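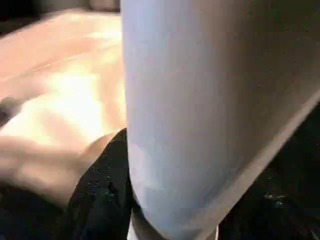
Sevim Kırmızıgül reports that her gripper closed on a folded cloth, decided it had caught nothing, and kept squeezing until error 318 came up. She would like to know if this is normal. It is common, which is a different word.

Search this manual Enter keyword

Pesar Manual > Gripper > Faults > 318 Finger Overtravel

Clearing a 318

CAUTION: The fingers still have force behind them after the error shows. Keep yours elsewhere.

1. Press Stop. Pressing it harder does not stop it more.
2. Hold Release until the fingers open to 40 mm.
3. Pull the cloth out by hand. Do not drive the arm backward to free it. The seam will lose.
4. Check both fingertips for threads.
5. Set Grip Limit to 22 N and run one slow close on empty air.

NOTE: Restarting clears the message and keeps the fault. Many owners find this satisfying for most of a morning.

If 318 returns at step 5, leave the arm off and replace the finger sensor.

Related sections
Error 589: Wrist Cable
Fingertip Cleaning
Grip Limit Settings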